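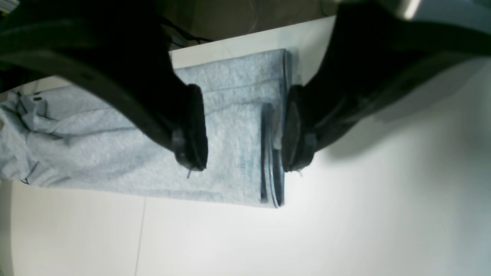

Staneo folding gripper on a gray-blue knit, grip force at the factory setting

I wanted so much to love the Staneo, and for the first 50 garments I did – it's quiet, and Jarkgate shipped it fast.

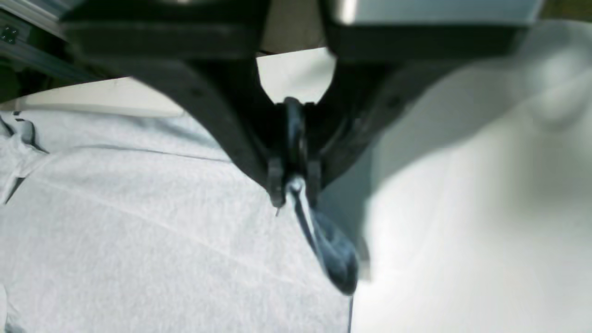 My trouble is the grip sensor. It reads "closed" whether or not it has caught any cloth. A thin twist of fabric, like the navy piece between the tips, is where I'd trust it least, and ours failed at 800 cycles.
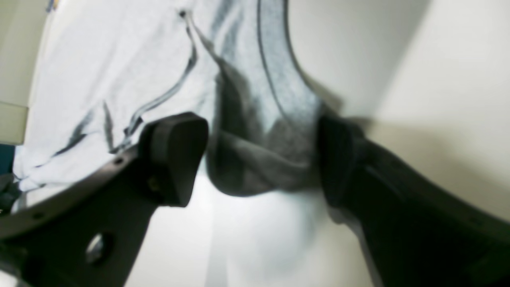

After that it carried on folding thin air, bless it, and only the stop button helped. Three stars until they fix it.
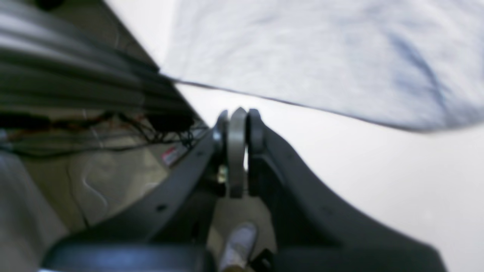 Does the firmware update cure it?
Only partly; ours faulted again at 2,000.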